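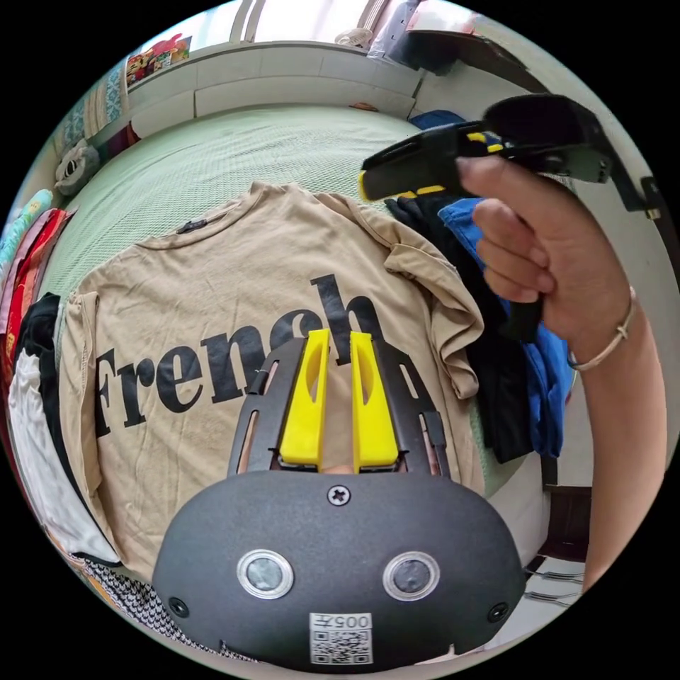
6 min read

The boiler at the Cudine Hotel was put in by a man who hated stairs. You can tell because it sits in the one part of the basement you can reach from the loading door without climbing any, which also happens to be the part farthest from every room that needs heat. For decades the hot water left the boiler, toured the laundry, passed under the ballroom and arrived on the fourth floor in roughly the condition of a guest who has driven all night with children.

I stayed there twice in the old days. The first time I slept in my coat. The second time I had a room over the kitchen and slept on top of the sheets with the window open, in a snowstorm. Both rooms cost the same.

So when I heard that the owners were finally tearing out the whole system, I asked if I could come and watch. They said yes, with the air of people who had stopped being able to picture anything making the project worse.

The engineer in charge was Réka Lengyel, and when I met her she was lying on the floor of a linen closet with her arm in the wall up to the shoulder. She didn't get up. She asked me to pass her the flashlight, then asked who I was.

Lengyel has spent most of her working life on old buildings, and she talks about them the way a dentist talks about other dentists. Every system she opens was put in by somebody, then fixed by somebody else who disagreed. At the Cudine she found 211 radiators on the drawings. The hotel had fewer than that, and several of the missing ones were still connected. One had been walled up behind a wardrobe in room 441, where it had gone on faithfully heating the wardrobe. The housekeepers knew all about it. They used it for drying gloves.

The plan was a set of heat pumps behind the stables, a buffer tank the size of a delivery van, and new pipework up through the old chimneys. The chimneys were Lengyel's idea. The building is protected, so you can't cut a hole in a cornice without writing to somebody, and she had grown tired of writing. The chimneys already went everywhere. They had also been full of jackdaws since before the war, and clearing them took a crew from Puleo the better part of two weeks and produced a heap of sticks that the hotel burned, with some satisfaction, in the lobby fireplace.

Then there was the question of size. The first consultants on the job, Bhattacharjee, had worked out the heat demand the proper way, from the walls and the windows and the coldest night on record. Their answer was large. The owners looked at the price of it and went quiet. Lengyel's suggestion was to spend part of the money on the building first: attic insulation, secondary glazing on the north side, and a front door that closed. The old revolving door had been wedged open for years to let luggage through, and it was, by her reckoning, the biggest window in the hotel.

I liked the door argument very much. It went on for most of a month. The general manager felt that a revolving door was part of the arrival. Lengyel felt that so was the draft. In the end they rebuilt the door so it turned and put the luggage through a side entrance, and the bellmen, who now walk an extra corridor with every suitcase, have not forgiven either of them.

Work started in July, when the hotel closes anyway for want of anyone who would come to a ski town in the heat. The pipes went in fast. The controls did not. Gistex, the firm that supplied them, had sent a system with a sensor for every room and a screen in the back office that showed the whole hotel as a grid of colored squares. It was lovely to look at. For the first 5 days of testing it insisted that the ballroom was at the boiling point and closed every valve on that side of the house. Two wires had been swapped. Finding them took a technician, a ladder and a level of language that carried up the new chimney pipes and came out, quite clearly, in the honeymoon suite.

I asked Lengyel whether she missed the old boiler at all. She gave this more thought than I had expected. It was a good boiler, she said, and very well made, and it had been asked to do something stupid for a long time without complaining. She kept the pressure gauge. It was on her desk when I visited her office later, reading zero.

The boiler itself turned out to be too big for the loading door, which had been narrowed at some point after it arrived. They cut it up where it stood. I had hoped for something more ceremonial, but it was loud and smelly and took an afternoon.

I went back on 2/2/16, a properly cold night, with the snow squeaking underfoot and the thermometer by the ski room well down in its cellar. I had asked for a fourth-floor room. It was warm. It wasn't kitchen warm, or wardrobe warm, just the temperature at which you stop thinking about it and start noticing that the mattress is old.

At breakfast the couple at the next table were complaining. They had been coming for 6 winters, they told the waiter, and they had always brought their big quilt, and now there was no use for it and it had taken up half the car. The waiter said he was very sorry. He offered to turn their room down, and walked them through the thermostat, a small dial by the door that used to be connected to nothing. The previous management had put those in to keep the guests happy – they clicked when you turned them, and complaints had dropped for a whole season.

The new ones click too. Lengyel had asked Gistex for silent dials, and the owners sent them back.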